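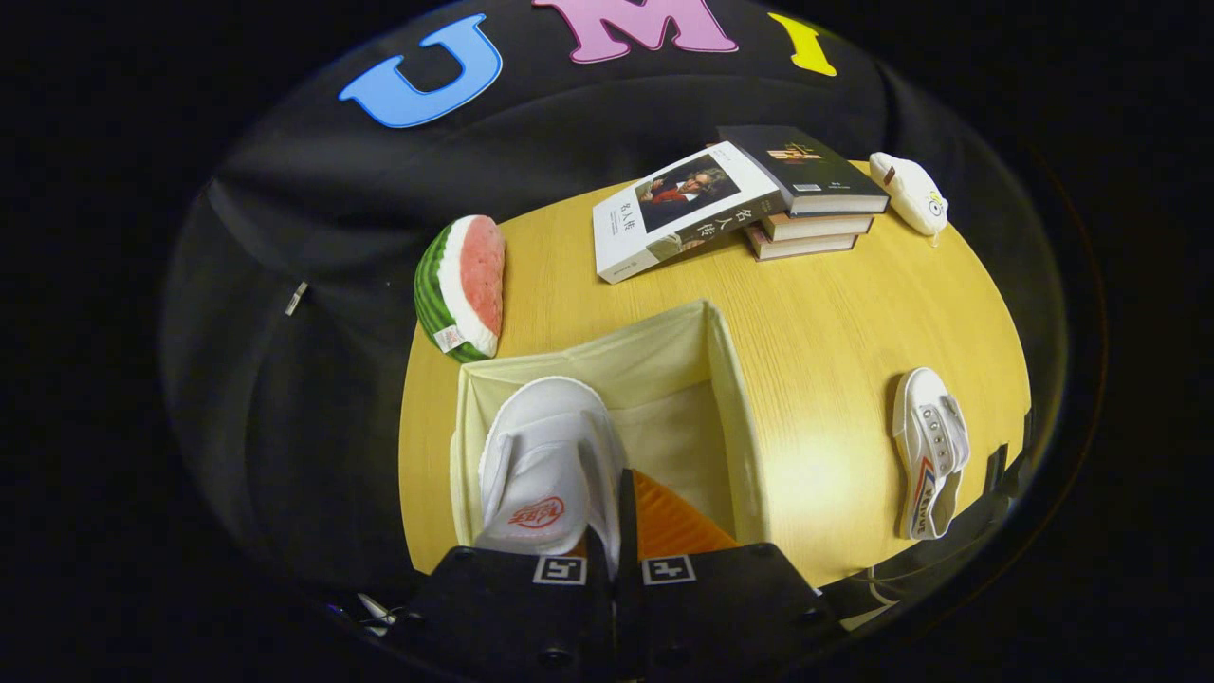 Round table, second finger set: a white shoe held over the open fabric box.

Last updated: January

Hi Aino,

You asked for something shorter than the last report and with fewer charts in it, so I've left the charts in the shared folder and I'm just going to tell you how it's going. Most of it is good news! The camera part is less good, and I'll get to that.

Quick recap, because I know you have the Turunen projects on your desk too. The Suladwood grant pays for us to compare two sets of fingers on the same hand-held gripper, with the same wide-angle camera, on ordinary household stuff. The first set is the Rustau fingers we had already. The second is the Rallholm set, which is narrower at the tip and has a bit more give. Each set gets 200 pick-and-place runs, and the question you're paying for is whether the softer fingers are worth what they cost.

The Rustau runs are all done. Of those 200, 48 had a slip or a drop that I'd call the fingers' fault. I was stricter than I needed to be and counted anything where the object turned in the grip, even if it still landed in the box. The Rallholm set is partway through and I don't want to give you a number yet, because I did the easy objects first and it would look way too flattering. My gut says they're better on anything with a curved side and no better at all on flat things. Don't quote my gut in the board packet, please.

Shoes have turned out to be my favorite test. The one in the picture up top is a slip-on with a smooth white upper, going toe-first over the box, and there's a canvas one with eyelets lying on the right side of the table. They look like they ought to be the same problem and they really aren't. The slip-on squashes when you pinch it across the upper, so you have to decide how hard to squeeze before you lift. The canvas one is stiffer at the sole, but if you go in from the wrong side a finger catches on an eyelet and the whole shoe swings around. I've started writing down the approach side for every shoe run. I should have done that from the beginning and didn't, so the first 15 shoe runs with the Rustau fingers have a blank in that column. I'll redo those at the end, it's an afternoon's work.

Books are still miserable. A paperback lying at an angle on top of other books is fine, you can get a fingertip under the corner. A hardcover in the middle of a stack is hopeless with either set, and I'd like your okay to drop "pull from stack" from the plan and keep "take from top." I don't think we'd learn anything from another month of me pushing piles of books across a table.

The plush things (the watermelon slice and so on) are too easy. Both finger sets grab them every time. I'm keeping them in the mix so there's something on the table to reach past, and I'm scoring them separately so they don't pump up the totals.

Okay, the camera. Each finger has a little square black-and-white marker on it, and we read how wide the gripper is open from where the two markers sit in the view. That works nicely most of the time. It falls apart when one of the markers gets hidden by whatever I'm holding, or when there's a hard reflection off the tabletop right behind it. I lost the width reading in 19 Rustau runs that way. The table finish is part of it: it throws back a bright patch of light next to the objects on the right-hand side, and moving the lamp only moves the patch. I tried a lower exposure, which helped with the shine and then made the black fingers against the black cloth really hard to pick out. So that was a trade I didn't love, and I've gone back to the original setting so both finger sets are at least being measured the same way.

What I'd like to try is a diffuser on the lamp, and after that a matte cover for the table. Both are cheap and both fit in the supplies line. I'd hold off on a different camera. I know the Rallholm people suggested one when we bought the fingers, but changing it halfway would mean throwing out the Rustau half of the comparison, and I'd be pretty sad about that.

A few small things. The screws on the finger mounts work loose after a long session, so I now check them when I start and again after lunch. The controller update went in without trouble, apart from one evening when it wouldn't keep the calibration and I had to do it three times over. Spending is on plan. We haven't touched the repair money yet.

From you I need a yes or no on the book stacks, and a quick yes on the diffuser. If the diffuser fixes the reflections I'll rerun the 19 bad ones with the Rustau fingers before I finish the Rallholm set, and the next report will have real numbers for both sides. I'm at the bench most mornings until 11 if you'd like to come by and try the gripper yourself. Bring a shoe if you've got a weird one!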